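The Villine Offset

The stop came at 4:40 in the morning, on a Sunday, and the log gave it one line: GRIP FORCE LIMIT, AXIS 6, HELD. Steinar Mikkelsen read it from bed on his phone and went back to sleep, which he later wrote down as a decision.

By the time he reached the Skimden building the arm had been holding its position for three hours. It stood over the table at station two with the wrist rotated a few degrees past where it should have been and the fingers shut on a cup. The cup was crushed flat along one side. The motor was warm. The brake had engaged as designed.

Ragnheiður Damgaard was already there with the door of the controller cabinet open.

"It closed early," she said.

"How early?"

"Before it was down. It caught the rim, pressed it into the table, and kept going until the limit tripped."

"The limit should trip sooner than that."

"Yes."

She had the force trace up. It rose in a straight line, flattened, and rose again. Steinar looked at the flat part for a while. A plastic cup under load will buckle and then stiffen when the walls meet, so the second rise was expected. The number at the top was not. The limit in the settings was 79 newtons. The trace went to 154.

They did what the procedure said. Power off, key out, tag on the handle. Steinar signed the tag and wrote the time. Ragnheiður released the brake by hand while he held the forearm, and the fingers came open with a small click, and the cup stayed where it was.

Preben Overgaard called at nine. He was responsible for the Nirkudau contract and wanted to know if the line would run on Monday.

"No," Steinar said.

"Is that a guess?"

"It's a tag on a handle."

Preben asked whether anyone had been hurt. Steinar said no one had been in the cell. Preben said that was good, and then asked again about Monday.

The trouble with the limit took an hour to find. There were two places where it was stored. One was the settings page, which everyone used. The other was a calibration file written by the Villine, a small box bolted to the side of the cabinet that converted the raw signal from the wrist sensor into newtons. The Villine had been replaced on Thursday. The new one had shipped with a default scale factor, and the default was for a different sensor. Every reading it sent to the controller was low by nearly half. The controller had compared a wrong number with a correct limit and had found nothing to object to.

"So the trace is corrected?" Steinar asked.

"I corrected it. The original says it stopped at 79, exactly as it was told."

He wrote that down too.

It did not account for the early closing. Force scaling has nothing to do with height. Ragnheiður went through the motion log backward, cycle by cycle. There were 2089 cycles since the swap. In the first of them the fingers had closed at the right height. In the last of them they had closed eleven millimeters high. Between those two the error grew in steps, and each step came after a contact.

Raymonde Lavoie, who had written the correction routine four years earlier and now worked two floors up on something else, came down in her coat and read the log standing.

"It learns the table," she said. "When it touches down, it records the height. If the touch feels light, it assumes the table is a little farther up than it thought, and it shifts."

"And with the scale wrong, every touch feels light," Ragnheiður said.

"Every one."

"Was there a bound on the shift?"

Raymonde turned a page on the screen. "Per cycle. Not in total." She took off her coat. "I would have said in total. I remember it being in total."

They found the place in the code. There was a comment above it that said to add a total bound, followed by her initials.

No one said anything about the comment. She added the bound, set it at two millimeters, and made the controller refuse to start if the Villine reported a default scale. Steinar asked for a second check, independent of the box: press the closed fingers against the reference spring at start-up and compare. Ehsan Dehghan in the workshop had a spring of known rate in a drawer. He brought it up with its certificate, and the certificate was in date.

They removed the tag at two in the afternoon. Steinar turned the key himself. The work at hand was the slow test: reduced speed, two fresh cups, the wrist view open on the bench monitor, one person with a thumb on the stop button and doing nothing else. Ragnheiður took the button. Raymonde read out the heights. The arm moved to the lower line of tape and waited there for the step command.
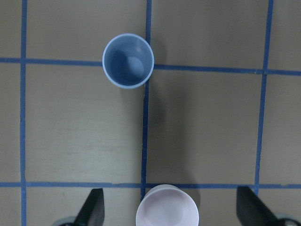

What makes a force limit fail when the number in the settings is correct?

The limit is compared with a measured value, so if the sensor signal is scaled wrongly the controller stops at the wrong real force. Both the limit and the scale have to be checked against something physical, such as a spring or a weight, after any part between the sensor and the controller is replaced.

Steinar put those two paragraphs at the front of the report, because Preben read only the front. Then he wrote the rest. He listed the Villine swap, the missing bound and the 4:40 alarm. Under the alarm he wrote that the engineer on call had acknowledged it without attending, and that the procedure allowed this, and that the procedure should not.

The slow test ran to 624 cycles and was finished after dark. The height drifted by less than a tenth of a millimeter. Ragnheiður gave up the button twice, both times to Ehsan, and both times they said the handover out loud.

Preben called again at eight.

"Monday?" he said.

"Tuesday," Steinar said. "Þórarinsdóttir has the same box on both of their cells. I'm driving out there in the morning."

"Have they had a stop?"

"No."

"Then why would you —"

"They changed theirs the same week," Steinar said, and went to look for the spring.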